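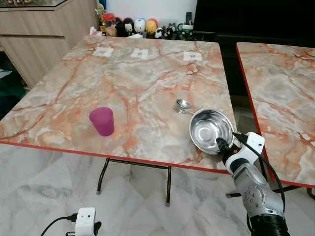
Home | Notebook | Parts list | People

Chores log, March, afternoon session

Table clearing again. Question from Noemi Mazza this morning was whether we can tell Donati yes or no on "puts the dishes away." My answer for now is no, with parts of it getting close.

Bowl: the rim pinch is the only grasp I trust. Steel is slick and the reflections inside it upset the depth reading, so the planner goes for the near rim and tips the bowl as it lifts. Fine for an empty bowl. Anybody's cereal would be on the floor. Tullio Negri wants to try a lower approach from the side; I think the fingers are too short but he can have the arm after 4.

Cup: easy as long as it stands upright. Squeeze limit needs to stay low for thin plastic. Custódio's setting from the Trulel job carried over without changes.

Long-handled things: still the worst. Handle pickup works on paper, then the heavy end swings and the pose estimate is stale before we get to the drop point. Did 30 runs of the handle grasp in simulation and dropped the item in 2. Don't read much into that – the sim table has no shine and no veins in it.

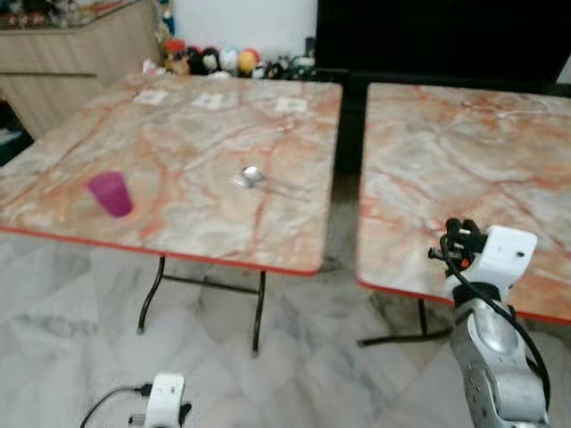 Cup and spoon on the left table, right gripper out over the right table.

Paper markers stay at the back edge. If you wipe the table, put them back flat and rerun the calibration, please.

On speed: Dorota Żak clears the same table by hand before I've finished typing the start command. For a shop floor that matters less, and the Prirkex people would take slow if it ran overnight without someone standing by. We can't offer that either.

To do
- matte spray on one bowl, compare depth
- wrist slower on the swing, try half
- ask Adelmo Mancuso about longer fingertips

Last updated: March, 5:40 pm
2 comments | 2 shares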